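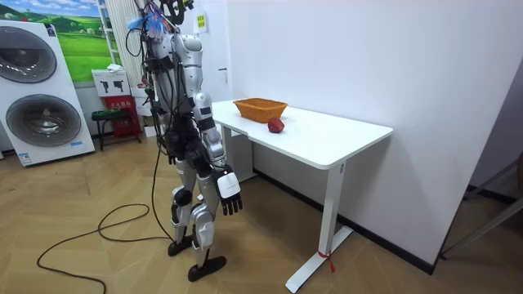 The humanoid at the white table, with the basket and the apple set out.

Gustton hand comparison: apple to basket

README, last touched in September

Hi! I'm Yara Daher, and I look after this folder. It holds the recordings from our comparison of two multi-fingered hands on the same humanoid, doing the same little job over and over: pick up an apple, put it in a basket. If you only want the numbers, skip down to "What's in the folder". If you plan to train anything on this, please read the whole thing (it's short, I promise).

Why we did it

We had been going back and forth for ages over which hand to keep on the robot. Svatopluk Koubek liked the Utetti, which is stiff and quick and closes with a satisfying snap. I liked the Cloltotby, which is slower but gives a bit when it bumps into things. We both had opinions and no data, so we picked one task and ran it until we were thoroughly sick of fruit.

The task

One apple, one basket, one table. The operator starts with the arm down, brings the hand up beside the apple, closes, lifts, moves over the basket and lets go. An episode ends when the hand is back at the side of the body. The operator drives the arm the whole time, so what you're getting is teleoperation, warts and all. I'm a much jerkier driver than Svatopluk and you can probably pick out my episodes without looking at the labels.

We moved the basket and the apple between episodes, but we didn't use a grid. If you need evenly spread start positions you'll have to resample.
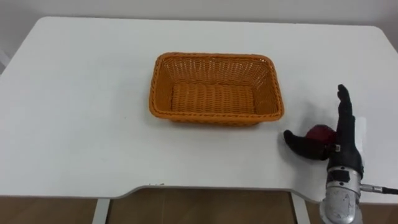

The thumb is where the two hands really part ways. On the Utetti it swings in on a fixed arc, so you have to line up the wrist first and then commit. On the Cloltotby you can set the thumb on its own and then bring the fingers in after it, and I found myself using that all the time. My favorite approach was to keep the fingers together and pointing straight up, with the thumb stuck out sideways toward the basket and the red thing tucked in between thumb and palm. It looks a little like a polite wave. Svatopluk thinks it's a silly way to hold fruit, and he prefers to come down from above with the fingers spread, so both styles are in the data and the "approach" column tells you which one was meant.

What's in the folder

There are 800 episodes, all from the same robot. 585 of them are marked as successes, meaning the apple ended up in the basket and stayed there. The rest are drops, misses, bad releases, and a handful where the basket got shoved off its spot. I kept every failure in. Please don't filter them out and then report a success rate!

Each episode has:
head camera video
fixed camera video, from the side of the room
joint positions for the arm and the hand
commanded positions from the operator
a text label (hand, approach, operator, outcome)

Things that will bite you

The two camera streams start at slightly different moments. Use the timestamps in the log and ignore the frame index.

The head camera loses a good part of the fruit whenever the thumb is in front of it. If your model leans on that view alone, expect trouble right at the close. The fixed camera helps some, but the body blocks the far arm.

Finger torque is logged at 2,000 samples per second for the Utetti only. I tried to get the same out of the Cloltotby controller and gave up after 3 evenings. There's a half-finished driver in the "attic" folder if you feel brave.

Outcome labels were typed in by whoever was driving. I've fixed the typos I found. Tell me about the ones I didn't.

So which hand won?

For this task, I'd keep the Cloltotby. Svatopluk would still keep the Utetti, mostly for speed, and on a harder object he may well be right. We want to repeat the whole thing with the Kırmızıgül controller, which handles both hands through one interface and should finally give us matching torque logs. That will go in its own folder with its own README.

Questions, corrections and better label names are all welcome. Open an issue and put "apple" in the title so I see it.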